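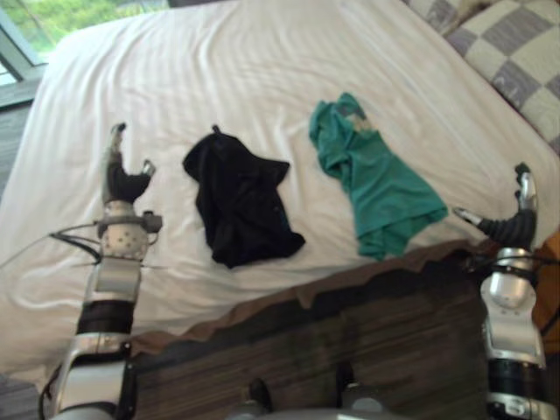 1/ Closow x Montecinos cider thread. been sitting on this since May so bear with me, typing on a bus

2/ quick version: Closow (small cidery, Stotham, blue door next to the tire shop) got hold of used coffee cherry husks from Montecinos, the roaster up the hill. Steeped them in a dry cider. It's called Prellora. It's on tap now. Go.

3/ longer version. Cherry husk = the dried fruit bit around the coffee bean. Mostly gets tossed. Tastes like raisin, hibiscus, little bit of tobacco if you leave it too long. Not coffee. People keep ordering it expecting cold brew and making a face

4/ first batch was 100 liters and they over-steeped it. I had a glass. It was like licking a tea chest. Kind of liked it?? but you couldn't sell that

5/ second go they cut the steep way down and switched to a sharper apple base. Huge difference. The fruit sits on top and the dry finish cleans it up. Small fizz, not soda fizz

6/ this run is 3000 liters, wich is big for them. Most of it kegged. 1156 bottles, the tall brown ones, wax on the cap, wax gets everywhere, bring a knife

7/ price: bottles are 2 per person at the taproom till they see how fast it moves. Draft no limit obviously. I didn't write down the draft price, sorry. Felt normal for Closow

8/ food. They had it next to a plate of pork belly and pickled fennel and that was the best thing I ate all month. Also good with a hard sheep cheese. Did NOT work with the chocolate tart, both went sour on me

9/ someone asked about caffeine. Yes there's some, husks have it. Less than a cup of coffee is what the bar told me, no number on the label. I had two glasses at 9pm and was wide awake at 1 so make your own call

10/ someone else asked is it sweet. No. Smells sweet, drinks dry. If you want sweet they still pour the pear one

11/ the Montecinos side: they're doing the reverse too. Green beans rested in an empty Closow barrel, then roasted light. Tried it as a pour over. Apple skin on the nose, then it sort of fades and you've got a nice plain coffee. Would drink again, wouldn't pay extra

12/ their espresso version of the same beans was better imo. Heavier, more of the barrel. Ask for it, it's not on the board

13/ getting there: train to Stotham, out the back exit not the front, left at the laundromat, ten minutes walk. Parking is bad. Kitchen stops at 8, bar goes later

14/ dogs ok on the patio. Patio has like no shade before 4 so sit inside if it's hot

15/ correction to 6, the wax is only on the bottles sold at the taproom. The ones going to shops have a plain cap. Same cider inside. thanks to whoever replied

16/ also correction, Montecinos is not "up the hill" from the cidery, it's up the hill from the station. Different hill. Don't walk up the wrong hill in this weather

17/ shops: I've only seen it at the corner bottle place by the station so far, bottom shelf, near the vermouth. They said more comming. If you spot it anywhere else reply here and I'll add it

18/ serving it at home: fridge cold, then leave it out ten mins. Straight from the fridge you mostly get acid. Wine glass beats a pint glass, the smell is half of it

19/ next one from them is supposed to be quince. No coffee involved. Will report back. my stop, bye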